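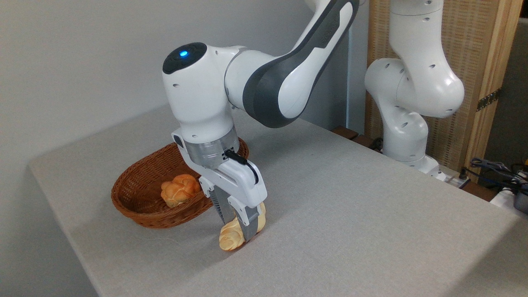
4. What happened to the homework packs

I want to spend this section on the part of the study I found hardest to write up, the take-home packs. The test scores were covered in Section 3 and I don't have much to add to them. The packs are messier, and I changed my mind about them more than once between the first school visit and the final draft.

A quick reminder of the setup for anyone who skipped ahead. The Basari program ran in the Golmont district for 10 weeks, with 600 fourth graders signed up across the participating schools. Every child got one 50-minute math session a week during the school day, led by their regular teacher using the Basari lesson cards, and then a paper pack to take home on the same day. The sponsor, Strömberg, paid for the printing and for the teachers' training days. It had no say in what went into the lessons or in what I wrote about them, and the agreement that spells this out is in Appendix B.

The pack was meant to take 30 minutes. That was the promise on the cover, and it was the first thing parents brought up with me. Some kids did finish in that time. Others sat at the kitchen table for most of an evening, and one mother told me she'd started hiding the last page so they could all get to dinner. I'd gone in expecting complaints that the work was too hard, and I did hear a few of those, but what most parents talked about was reading. The problems were wordy. A child who could do the arithmetic perfectly well had to get through a paragraph on bus tickets first, and if you read slowly in English (or if the adult helping you does) the bus tickets are where the evening goes.

I should say how I know any of this. There were three sources. The packs themselves came back to school in a plastic folder, and I went through the returned ones page by page. The teachers kept a short log, just a few lines a week, on who had brought the folder back and anything they'd noticed. And I talked with parents, usually at pickup, sometimes by phone in the evening. The parent conversations weren't a random sample and I won't dress them up as one. I talked with the people who would stop and talk with me, which tilts things toward parents who aren't rushing to a second shift. Please keep that in mind through the rest of the section.

4.1 Returning a pack and doing a pack

My original plan was to use the return rate as the measure of home engagement. It's easy to collect, schools already think in those terms, and the earlier Zorari pilot had used it, so I'd have something to compare against. I dropped the idea after the first few weeks of folders.

The trouble is that a returned pack can mean almost anything. Some came back with every answer filled in and the child's crossings-out all over the margins, which I loved seeing. Some came back complete and spotless in an adult's handwriting. And then there were packs with nothing written on them at all that had plainly been read and talked over, judging from what the child said about them in class the next morning! One boy explained to his whole table how his grandfather would have solved the fencing problem with a piece of string. His pack was blank. By the return-rate measure he scored the same as the boy whose answers had been written by his aunt.

So I moved to a coarser reading of each folder. I sorted packs into worked, partly worked, and untouched, with a side note whenever the writing looked like a grown-up's. Trygve Wikström sorted a second set without seeing my labels and we compared. We agreed easily on the untouched ones and argued happily over the partly worked ones - is a page with one neat answer and a drawing of a horse partly worked? He said yes. I had said no, and I've come around to his view, mainly because the horse was standing in a field with the correct perimeter written along the fence. The rules we settled on are in Appendix C, and anybody who wants to reuse them is welcome to.

If you look back at Figure 2 in Section 3, which plots the weekly share of worked packs next to attendance, you'll see that the two lines move apart after the midpoint. Attendance barely changes and the share of worked packs slides. The teachers' logs have a fairly dull explanation for this. The middle of the program is where the packs switched from practice on that week's lesson to mixed review, and the mixed review pages looked longer. They weren't, as a matter of fact. They had the same number of problems, set in smaller type to make room for a puzzle at the bottom. But a nine-year-old looking at a page of small type at six in the evening isn't counting problems.

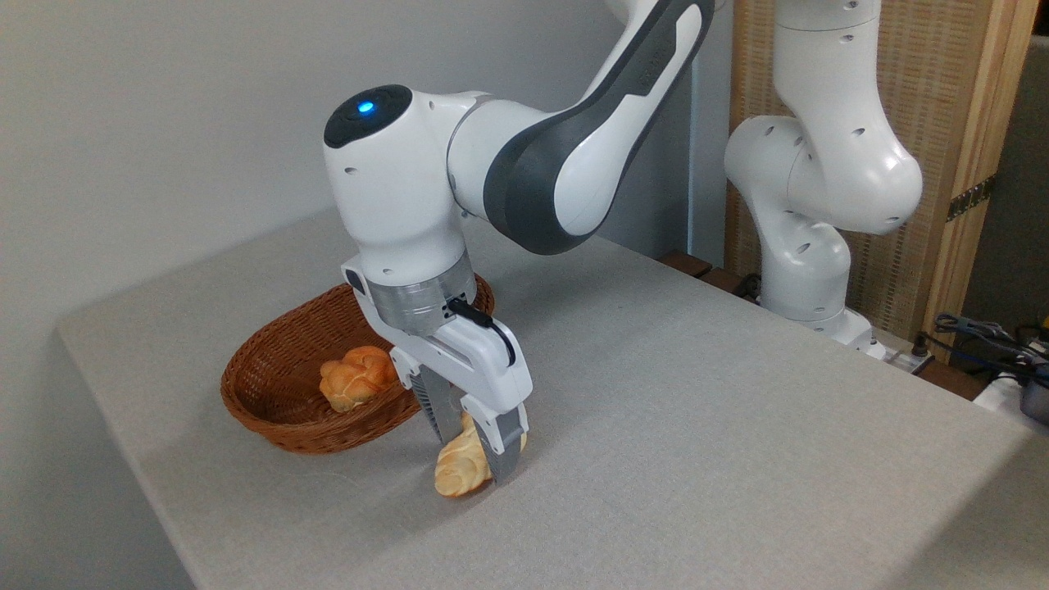 7 min read

4.2 What the teachers changed

I had asked teachers to follow the program as written and to note it in the log when they didn't. They noted it a lot. I was a little dismayed at first (you plan a study for a year and then watch people improve it without asking you), but the changes turned into the most useful material I collected.

The commonest change was to start the pack in class. A teacher would take the last few minutes of the session, read the first problem out loud, and let the kids have a go with a partner before the folders went into backpacks. It wasn't in the manual. Teachers in different schools came up with it on their own, and when I asked why, they gave me much the same answer: a child who has already started something is a lot more willing to open it again at home. The logs from these classrooms mention fewer forgotten folders. I can't say the early start caused that, as the teachers who bothered to do it may well be the kind who'd also chase a missing folder.

The second change was to cut. Some teachers crossed out the last two problems before sending the pack home, and one stapled the puzzle page to the front so that it was the first thing the children saw. I'd been worried that cutting would thin out the practice to the point where it didn't matter, and I looked for signs of that in the end-of-program test. I didn't find any, though the number of classrooms that cut regularly is small enough that I wouldn't hang much on it in either direction.

The third change I only heard of late. In a couple of schools the teachers had begun sending home a note in the family's own language, with one sentence on what the pack was for and one question to ask the child, along the lines of "How did you know where to start?" The adults didn't need to read the problems or do the math. They only needed to ask and listen. Parents at those schools were noticeably more cheerful when they talked to me, and a few of them quoted the question back to me without being asked. I'd have given a lot to have this in the design from day one, and I didn't think of it, so full credit goes to the teachers.

4.3 Families who opted out

A few families told the school they didn't want the packs. I think studies like mine tend to pass over this group, and I was tempted to as well, since opting out of the packs had no effect on a child's place in the weekly session and they could simply have been folded in with everyone else.

I phoned the ones who had said they were willing to be called. Their reasons were ordinary. One household already had homework from an older sibling's school taking over the table every evening. One father disagreed with homework for children this age and had plainly thought it through more than I had. One family was between apartments, with everything in boxes, and the mother asked whether her daughter could join in again once they were settled. She could and she did, in time for the last two packs.

None of the parents I reached described themselves as uninterested in math, or in the program. I mention it because "disengaged" was the label the Zorari pilot used for the same group, and I had copied that label into my own coding sheet without a second thought. I've replaced it with "no pack" throughout. If you're working from the draft that went around in December, that's why the category names don't match.

4.4 Where this leaves the measure

I still report return rates in Table 3, mostly so that other people can line up their own numbers next to mine. I don't use them in any of the models. The three-way sort is slower and it leans on judgment, and a district with one overworked coordinator probably can't run it every week. A cheaper version might be to pull a handful of folders from each class once a month and sort only those. I tried this after the fact on the Golmont folders and the pattern from midpoint on was still visible, although the single-class results jumped around too much to be of use to the teacher of that class.

There are things I'd do differently with the packs themselves. I would print the reading-heavy problems with a plain version alongside. I'd take the time promise off the cover completely, as it made slow workers feel slow. And the review pages would get the same type size as everything else, puzzle or no puzzle. The printer quoted us for an extra sheet per pack and the cost was small, so it comes down to somebody remembering to ask for it before the files go out.

The session observations, which I've kept separate from all of this, are taken up in Section 5.

Contact the author | © August 2025 Golmont Working Papers in Education | Back to top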